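Home Guides Makers Forum Sign in

Famham User Guide
Section 3: Setting up your first fair-pay shopping list

Okay, so you've made your account and picked a ZIP code (if you haven't, hop back to Section 2, I'll wait). Now we get to the part I love, which is building a grocery list where every item comes from a company that pays its people properly. I set mine up for a September potluck and I've been tinkering with it ever since – the mustard alone took me an evening!

You'll want your last grocery receipt handy, paper or emailed, either one is fine.

Starting the list

1. Tap Lists at the bottom of the screen, then the plus sign.

2. Give the list a name. It can be anything up to 60 characters. Mine is called "Potluck and everything after" and I've never gotten around to changing it.

3. Choose Weekly, Monthly or One-time. Go with One-time for a party or a cookout. The other two will bring your items back on their own, and you really don't want a reminder to buy buns for a crowd every week until spring.

4. Tap Save. You'll land on an empty list with a search box at the top.

Note: If the plus sign is grayed out, you're looking at somebody else's shared list. Tap your initials in the corner to get back to your own.

Adding food from your receipt

5. Type in the first thing on your receipt the way you'd say it out loud. "Hot dogs" works much better than whatever the store printed. The catalog has 3000 products in it right now and plain words find them fastest.

6. Look at the colored dot next to each result. Green means the maker has a union contract or is owned by its workers, and the paperwork has been read by one of us. Yellow means the maker answered our pay questions but we haven't seen documents yet. White means we asked and haven't heard back.

7. Tap the dot (the dot itself, not the product name!) to open the maker's page. Have a quick read. Kokkinos, the olive and pickled pepper people, have a really nice page where they post their starting pay for the packing room, and I wish everyone did it that way.

8. Tap Add. Keep going down your receipt.

Caution: The dot belongs to the maker and the plant, so two jars with the same brand on the front can have different dots. Check the plant code on the lid or the back label before you assume you've got the green one. I bought the wrong relish twice this way. It was good relish, but still.

Note: White dots aren't bad marks. Plenty of small outfits have one person answering the mail, and Myrto Raptis, who handles our maker letters, has had replies come in months later with the whole contract attached. You can tap Ask Again on any white dot and she'll see it.

Setting your swaps

A swap is what Famham suggests when your store is out of something. I'd do this part sitting down with a cup of coffee.

9. Open your list and tap Swaps.

10. Pick a first choice and a backup for each item. You can have up to five backups, though I've never filled them all in, even for coffee.

11. Set your price limit. This is how much more you're willing to pay for the swap compared with the first choice. Leave it blank and you'll see everything, including some very fancy butter.

12. Under Stores, check the ones you'll drive to. I've got the Clivska market on mine and the little co-op in Jilcombe, which has the best bread and the worst parking.

13. Tap Done. If a red triangle shows up, one of your backups isn't sold at any store you checked. Tap it and pick another.

Caution: Changing your ZIP code wipes out your swaps. Your list stays put, but the backups are gone and we can't get them back for you. Write them down before you move!

Reading the maker pages

Each page has the same tabs, and the one most folks skip is Floor. It's where we put anything we know about the work itself – shifts, breaks, training, what gets lifted by hand and what doesn't, and whether workers had a say when new equipment came in. Evaristo Melis writes most of these and he keeps them short.
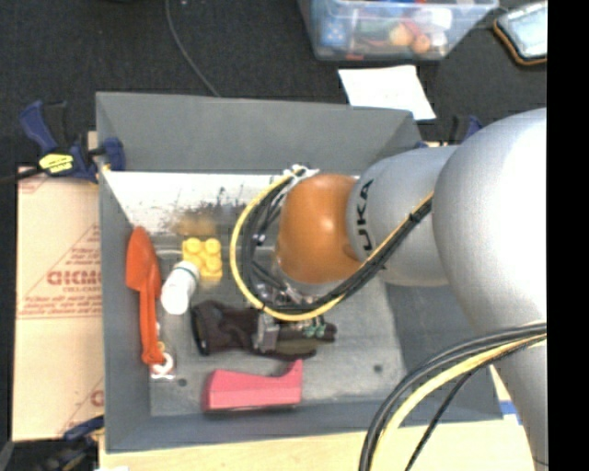 KUKA robot arm reaching into a gray bin.

14. Tap Floor, then Pay, then Contract. If there's no Contract tab, there's no contract on file.

15. Check the date under the maker's name. Anything older than a year gets a little clock next to it, and I'd treat a green dot with a clock as a yellow one until we've caught up.

16. See something wrong? Tap Fix This and tell us what you know. If you work there, choose I Work Here and your name stays hidden from the public page and from the maker.

Sharing with your guests

17. Tap Share and choose View or Edit. Give Edit to the people who are bringing dishes. My friend Ezequiel got Edit last time and added four kinds of chips, all green dots, so I let it stand.

18. Guests can claim an item by tapping the hand. Once it's claimed it drops off everyone else's list.

Note: Guests don't need an account to view. They do need one to claim.

If your list won't share, log out and back in, then try again. Still stuck? Section 6 has the longer fixes.

Next: Section 4, Scanning labels in the store

Shares 60 Comments 3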